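Shape Sorters and Loose Blocks: Gallery
Drornley Toy Library

Page put together by Auður Hjaltested
Last changed 17 February 2024

Welcome to the gallery of the shape sorters. I have been with the toy library in Drornley for three years and I look after the shelf for the smallest children, which means puzzles, stacking toys and everything that has a hole and a piece to go in it. Many parents have asked me to show on the internet what we have, so that they can choose at home and not with a child pulling at their coat. I am glad to do it. Please forgive me if my English is sometimes a little stiff.

Our whole list has 2,021 toys, and only a small part of them is on this page. A shape sorter is a simple toy, but families keep it longer than they expect. Jenő Boros, who does the desk with me, says that it is the toy most often returned with an apology. Usually the loan was for two weeks and it became a month. We don't mind, if you tell us.

The red sorting block

This one is a thick flat block, and the holes are all on the top. I like it better than the sorters made like a box with a lid, as the child can see all the choices from one side and does not need to turn anything. The star is the hole that children want to try first. The hexagon is harder than it looks, and even grown people turn the piece a few times before it goes down.

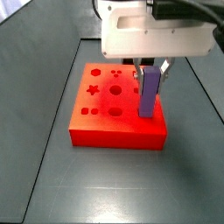

The red block with the purple piece upright over it. Star and hexagon on the left, three little round holes together next to the hexagon.

Some words about the round holes. There are small ones and a large one, and this makes a good second game when the child already knows the difference between round and straight. You can ask "is it too big?" before the child tries. My own son answered always yes, for every piece, and then tried it anyway.

The oval hole sits below the large round one, and the two are often confused. Sharada Mudaliar, who borrowed the block for her twin girls, wrote on the return card that one of them would push a piece at the oval for a long time and become quite angry, and that the other one then came and pointed to the right place. She asked to have it again in April, so please speak with us early if you want it for that month.

The purple piece

I give the purple piece its own place on the page, for it is the one that I would hand to a beginner. It is long, it is easy to hold with the whole hand, and its end is square. A child who is only starting can stand it on the table, knock it down and stand it up again, and this is already a good game without the red block. Lying down it becomes a bridge or a bed for a small animal.

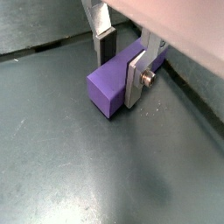
The corners of a piece like this should be looked at from time to time. Children who get new teeth will bite on everything, and I check all the loose pieces when they come back to us. If you find a mark at home, please don't try to repair it with glue. Put a note in the bag and we will decide at the desk.

For cleaning I use a cloth with warm water and a very small amount of soap, then a dry cloth. Please do not put the pieces in the dishwasher. Raghavendra Chowdary asked me whether he may leave them to soak over the night in the sink, and my answer was no. I would like to say the same to everybody.

How to play, if the child is very young

Put only one piece on the table at the beginning. Hold it over the block yourself, slowly, and let the child push it with a finger. Later give the piece into the hand. Turn the block so that the right hole is near the child, and say nothing for a moment. I know it is difficult to say nothing! Socorro Bedoya, who leads our morning group, sits on her hands when she plays with the little ones.

Borrowing

Sorters go out for two weeks and can be extended once, if no other family is waiting. The loose pieces travel in a cloth bag with a string. Please count them into the bag before you come, and tell us if one is missing. We have found lost pieces in shoes, in a bread tin and once in the engine of a Juvik toy tractor that was returned by another family altogether.

The desk is in the back room on Lollano Street, next to the coats. The gallery of wooden trains will be the next one that I write.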